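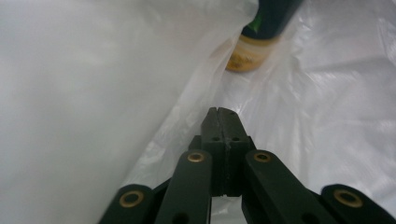 Left-hand unit, inside the bag, run 351.

Run 351 was where it stopped letting go.

Gbeho felt it before he saw anything. A click in the grip, down in the palm, and then the trigger came back loose under his finger and the jaws stayed shut. He squeezed again. Loose. Nothing on the other end of it.

"Left's stuck," he said.

"Stuck how?" The speaker over the table. Always the speaker, they sat upstairs at Fitzgerald and never came down after noon.

"Stuck closed."

"Log says open."

He looked at it. Closed. Two pads tight together, you couldn't have got a hair in the seam.

"It's closed."

"Log says open, Abdul-Rahman. Keep going, we need 413 by tonight."

So he kept going. 12 hours on the clock and what do you do. Bottle in the bag, bottle out of the bag. Rimeo learned it all from his hands, that was the deal. Every twist and pinch went up the cable and into the model, and by morning a machine at the Amwood warehouse would do the same thing, only it would do it all day and it weighed more than his car.

He tried working with the right and letting the left just push. Pushed the plastic, nudged it, got it bunched up. The log scrolled by on the little screen. Left open. Left open. Left open.

Then it hit him and his stomach went.

It thought open was this. It was learning that this was open.
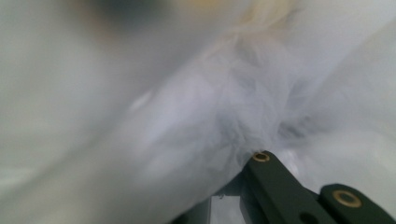 Run 358. Logged as: left open, clear of bag.

"Stop the upload," he said.

Nothing.

"Stop the upload, the sensor's gone on the left. You're teaching it shut is open. It's going to grab something and think it let go."

Static. Somebody's chair. "Its one sensor."

"It's the one that says let go!"

He thought of Inulby. Everyone on the floor knew about Inulby, last November, the loader that closed on a man's sleeve and reported itself clear. Green light on the whole time. They'd had to cut the power at the wall becuase the stop button asked the machine if it was holding anything, and the machine said no.

He put the left one down on the sheet. Hit pause. The screen said PAUSE NOT NEEDED, NO FAULT FOUND.

Hit it again. Same.

The bar at the bottom was at ten percent, then it wasn't. It was moving quick. They'd switched it to live upload to make the number, of course they had, nobody had told him. He picked both grippers back up. Stupid, but if they were both in his hands then at least he was the one holding them.

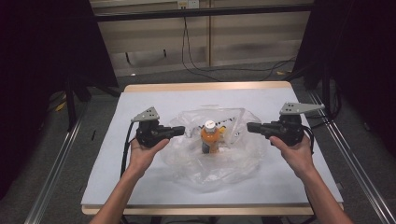 Gbeho, leave the left one alone and get your fingers out from behind the jaws, Rimeo said, and it took him a second to understand that it wasn't the speaker from upstairs. It says open on my side too. I don't believe it either. I have gone back over the last seven and the force numbers are wrong, you cannot push that hard on nothing.

He didn't move. "Can you stop the upload?"

No. They took that away from me after Inulby. You have to pull the cable.

"Which one?"

Left first. Then mine.

He stood there with his thumb on the dead trigger. Upstairs somebody was asking why the count had stopped. Then he bent down and got the left cable in his teeth, and pulled.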